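3.2 Household appliances and the decision to repair

The second group of questions in our survey concerned small kitchen appliances. We chose this category for a practical reason: almost every household has several of them, they are cheap to replace, and the owner usually remembers the last one which stopped working. Larger machines, such as washing machines and refrigerators, were treated separately in Section 3.1, where the cost of transport plays a stronger role.

The questionnaire was sent to households in Futberg and Worance, and 3272 completed forms were returned. Forms in which fewer than 9 questions were answered had been removed before this number was calculated. The two towns are similar in income and in the age of the housing, but they differ in one point that is important for us. In Futberg there has been a repair shop near the market square for many years, while in Worance the nearest shop requires a bus journey. We expected therefore that the people of Futberg would repair more often. This expectation was confirmed only in part, as we explain below.

Respondents were asked to think of the last appliance that failed in their kitchen and to choose between four outcomes: it was repaired at home, it was repaired by a shop, it was replaced, or it was kept in the house without use. The last outcome is often missing in earlier surveys. Kocsis and Nyitrai argued that it should be counted on its own, as a broken object in a cupboard is a decision which has been postponed, and we followed their proposal. Toasters (Figure 4), kettles and hand mixers were the appliances named most frequently in both towns.
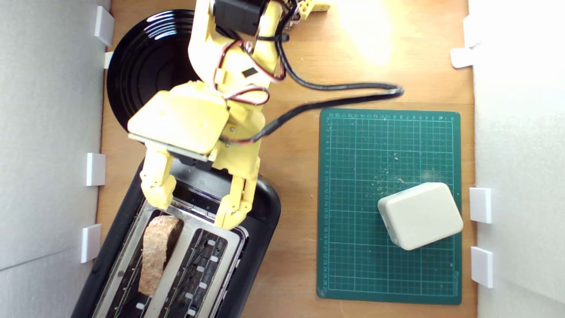

Figure 4. Toaster on a wooden tabletop.

The distance to the shop had a clear effect on kettles and hand mixers, but for toasters the difference between the towns was small. In the interviews that followed the survey, several persons told us that they did not consider a toaster as something that can be repaired at all. One woman in Futberg passed the repair shop every morning on her way to work and had never thought to bring her toaster there. She had bought a new one in the supermarket on the same day. Others mentioned the crumbs – they felt ashamed to hand over an appliance which was not clean inside. We did not foresee this answer and the questionnaire had no place for it, so we cannot say how common the feeling is.

Price was examined with a short exercise. Each respondent received the description of an imagined repair and stated the highest amount that he or she would pay, in local currency. When a new appliance cost 900, the amounts were spread widely. When it cost 500, most respondents refused any paid repair, also in the case that the repair would be finished within an hour. The age of the appliance changed the answers less than we had assumed. Whether it had been a gift changed them more, especially among older respondents.

A limitation must be mentioned. The survey was carried out in October, shortly after the Droson store in Worance had opened and had sent its leaflets to all addresses in the town. It is possible that some people replaced an appliance which they would have kept in another season. We compared the forms received early with those received late and found no difference in the share of replacements, but this comparison is weak, and we return to it in Section 5.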